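Suscríbete al boletín y recíbelo cada mes en tu correo. Al continuar navegando aceptas el uso de cookies propias y de terceros. Aceptar | Configurar

Una mañana viendo coser a un robot

El domingo 28 de abril me planté en la jornada de puertas abiertas de Wunen con un café en la mano y bastante sueño encima. Iba por la charla sobre almacenes automáticos, lo confieso, y al final me pasé casi toda la mañana en la sala del fondo, donde Bretex había organizado una demostración de sutura robótica. Éramos 30 personas apretadas en un espacio pensado para bastante menos, y aun así se oía todo.

Yo de cirugía sé lo justo. He escrito muchas veces en este boletín sobre brazos que paletizan cajas o atornillan tapas, y pensaba que coser sería algo parecido pero en pequeño. Pues no tanto. Una caja se deja agarrar siempre igual – o casi – y el tejido cede, brilla, se hunde por donde empujas. La chica que llevaba la explicación insistió mucho en los reflejos: la luz tiene que estar muy cerca y muy fuerte, y entonces hay zonas enteras que se queman en la cámara y de las que el sistema no saca nada útil. Me acordé de todas las veces que he maldecido el film de los palés. 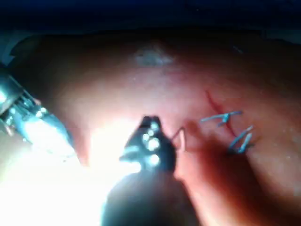 La incisión con los hilos azules, vista desde la propia pinza.

Lo que más me gustó fue poder seguir el trabajo desde la muñeca del instrumento. En las ferias casi siempre te ponen el plano bonito, de lejos, y tú asientes como si entendieras. Con la cámara tan pegada la cosa cambia: la herramienta te tapa media vista, su sombra cae encima de lo que quieres mirar y empiezas a entender por qué esto cuesta tanto. Hubo un señor en primera fila que preguntó si no se podía poner otra luz al otro lado y la respuesta fue que sí, claro, y que entonces tienes dos problemas de luz. Risas en la sala.

También se habló un buen rato del hilo. Yo habría jurado que lo difícil era la aguja, y resulta que el hilo les da más guerra: es finísimo, se curva como quiere y según el color se confunde con el fondo. Nos contaron que con el azul iban más cómodos y que el oscuro lo usan a propósito para ponerle las cosas complicadas al programa. El módulo que hace el seguimiento se llama Relbridge y, por lo que entendí, va calculando por dónde pasa la hebra incluso en los tramos que no ve bien (aquí me perdí un poco con las matemáticas, perdonadme). 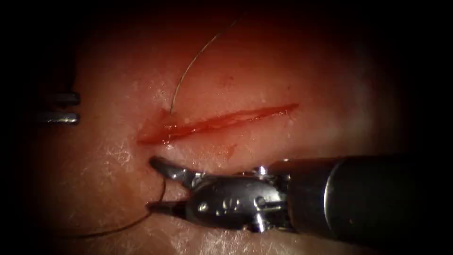 Y luego está el reparto entre los dos brazos, que da para otro artículo. Uno se acerca a la herida con las puntas abiertas y el otro espera a un lado, y decidir cuándo tiene que entrar el segundo es, según nos dijeron, de lo que más horas se ha llevado. Si entra pronto, estorba. Si entra tarde, el hilo ya se ha ido a otra parte. Pregunté si esa coordinación la aprendía mirando a personas y me dijeron que en parte sí, que tienen 90 sesiones grabadas con cirujanos manejando los mandos y que todavía se les quedan cortas.

De precios no soltaron prenda. De plazos tampoco, aunque en octubre quieren repetir la jornada con más sitio y con turnos para probar los mandos, y ahí pienso estar la primera. Esta vez solo había 6 plazas para sentarse a la consola y volaron antes de que yo encontrara el aparcamiento. ¡Llegad temprano!

Al salir pasé por el puesto de Kemppainen, que enseñaba pinzas para fruta, y cogí un folleto que os resumo en el próximo número. La charla de almacenes me la perdí entera; si alguien fue, que me escriba, por favor.

3 comentarios

marga_t
Yo estuve en el turno de la tarde y hacía un calor tremendo en esa sala. La parte de la luz me pareció lo mejor, muy bien explicada.

Torno82
¿Sabes si van a colgar la presentación? En la web de Wunen no encuentro nada.

lauraenplanta
Fui a la de almacenes, te mando mis apuntes. Lo de las pinzas para fruta sí que me interesa, ¡no te olvides del folleto!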